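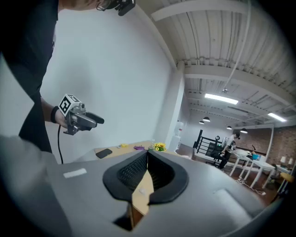
How to descale a kettle

Fill the kettle halfway with cold water and add 2 tablespoons of citric acid. Bring it to a boil, switch it off and leave it for 8 minutes. Pour the water down the sink and wipe the inside with a soft cloth. Stubborn spots near the spout may need a second round.

Rinse 2 times, then boil a full kettle of plain water and throw that out too. In hard water areas like Ustberg, repeat every month. White vinegar also works, but the smell lingers.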